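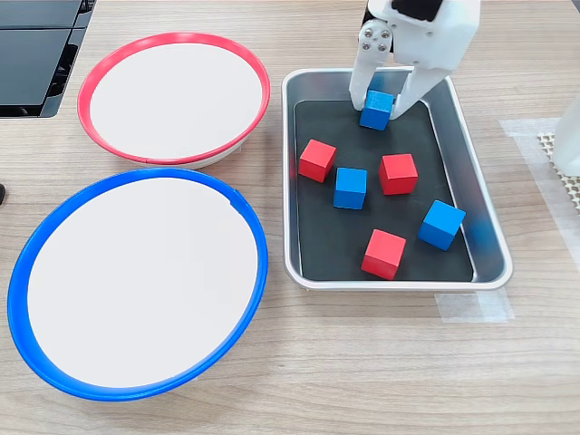 The Flandthorpe Courier will add a Saturday print edition and hire two reporters after paid digital subscriptions rose 13 percent in the year to March, the paper said. It is the first time in 15 years that the Courier has added a print day. The new edition will carry eight pages of local news and a weekend section on homes and food. Regular columns on gardening and high school sports will move over from the Friday paper.

Editor Humaira Zaidi said readers in Sarnberg and Kvam had asked for more coverage of their own town councils. One of the new reporters will be based in Sarnberg, where the paper closed its office during the last round of cuts.

"People there kept paying for a paper that was mostly about Flandthorpe," Zaidi said. "We owed them a reporter."

The Courier and its sister site, Ima, now employ 73 people. Ima, a free service covering events and traffic, will keep its own staff and will not move behind the paywall.

Publisher Sverre Backlund said advertising in the Friday paper had been flat but that some 160 local businesses had signed up for space in the first month of Saturday editions. He declined to give revenue figures.

The Saturday paper will be delivered at no extra charge to current print subscribers. Single copies will be sold at grocery stores and gas stations in all three towns. Digital subscribers will get the full edition online by 6 a.m.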